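Home | Syllabus | Readings | Notes | Contact

Week 4 notes: What does an ambassador do all day?

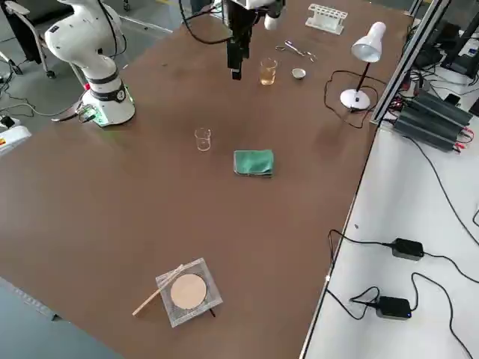
Does an ambassador get to make foreign policy? Mostly the capital decides, and the ambassador carries it out, explains it, and (if she's any good) sends back advice that changes the next decision.

OK, so where we left off. I told you about Janka Tóth, who ran a small embassy in Grivska with a staff of 14, and I promised I'd come back to her January cable. I love this cable! It's two pages long and half of it is about a fishing permit. Read it anyway, because the permit is where you see her working: she talks to the harbor office, then the ministry, then the harbor office again, and only after that does she write home.

Terms I'll expect you to know:

Credentials: the letter a new ambassador hands to the head of state. Until then she's only "designate."
Agrément: the host country's quiet okay, asked for before the name is announced.
Chargé d'affaires: whoever runs the shop while there's no ambassador.
Consul: looks after citizens and paperwork, often in a second city. Tóth started out as one, in Istley, with 2,000 of her citizens in the district and one phone line.

People mix up the last two every year, so go over them again before section.

For next time, read the cable and the first 23 pages of the packet. Skip the appendix on Clurura, we'll do trade missions later. And bring a question about the permit, even a small one!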